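About Us

Stemen is an independent technical school for adults. We teach electrical maintenance, basic electronics, and equipment repair to people who want to work in those trades or already do and need the paperwork to move up. We have one building, two workshops, and a small classroom wing on Asfaw Road.

How we started

The school began as an evening course in the back half of a hardware supply store. The owners of the store kept getting the same request from local shops and plants: someone who could read a wiring diagram and replace a switch without calling in a contractor. The first class met at 6:30 p.m. and used whatever parts had been returned that week. After the store closed, the course moved into the building we still use, a former shoe warehouse with good light and a bad roof. The roof has been replaced.

What we teach

The main program takes 400 hours. It covers circuits, hand tools, soldering, controls, motors, and safe lockout of equipment. Students spend the first part of the program on low-voltage work, mostly buttons, sliders, and simple panels, and do not work on building power until they have passed the safety test.

There is also a shorter course for people who only want the controls portion. It runs for 206 hours and can be counted toward the main program if you decide to continue.
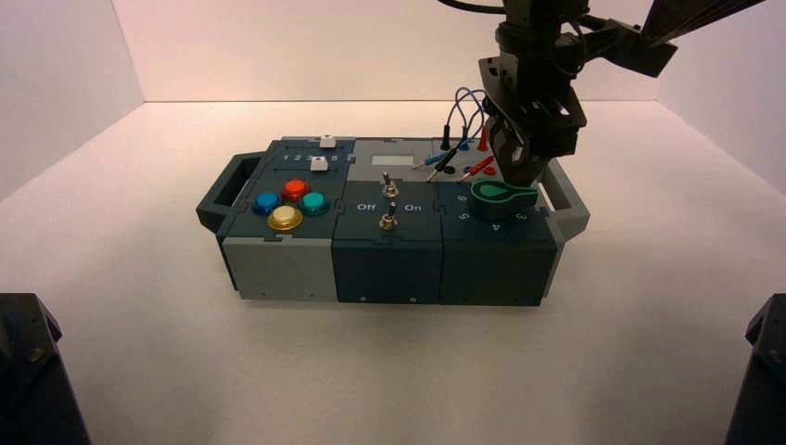 Who our students are

Most of our students are working adults. Some come from warehouses or kitchens, some from the military, and a fair number have been laid off from a job that is not coming back. You do not need any background in electronics. You do need to be comfortable with fractions and decimals, and we offer a free math refresher in the month before each start date for anyone who has been away from school for a while.

Classes are kept small enough that an instructor can get to every bench. Day and evening sections follow the same schedule of topics, so a student whose shift changes can move from one to the other without starting over.

Our instructors

Everyone who teaches at Stemen has worked in the field, and several still do. We ask new instructors to sit in on a full section before they lead one. Knowing how to fix a thing and knowing how to explain it are separate skills, and we have turned down good technicians who did not care for the second part.

Working with employers

Donitz, a packaging company on the north side of town, has hired our graduates since the early years and lets each section visit its plant. Students see the maintenance shop, the parts room, and one line that has been shut down for service. 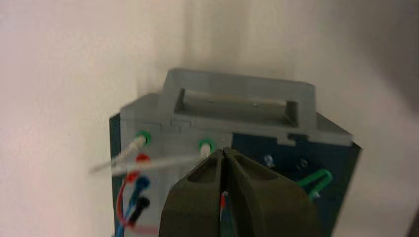
Usulari, a repair firm that looks after laundry and kitchen machines for hotels, takes on 2 trainees from each section for paid work during the last part of the program. Places are given by interview. We do not promise anyone a job, and we would be careful of any school that does. We will help you write a resume, practice for interviews with you, and tell you which employers have called us lately.

Cost and aid

Tuition is charged by section and can be paid monthly. The tool kit is a separate charge of $232, and the tools are yours to keep. If you already own some of the items on the list, bring them in before the first class and we will take them off the bill. A small hardship fund covers the tool kit for students who could not start without it. The form is one page and is available at the front desk.

Visiting

The front office is open from 9 a.m. to 7 p.m. during the term and closes at 4 p.m. in July. Visitors are welcome to sit in on an evening class. Please call ahead so we can let the instructor know, and wear closed shoes if you would like to go into the workshops. Parking is behind the building. The entrance from the lot is up a short ramp, and the bell is on the left side of the door.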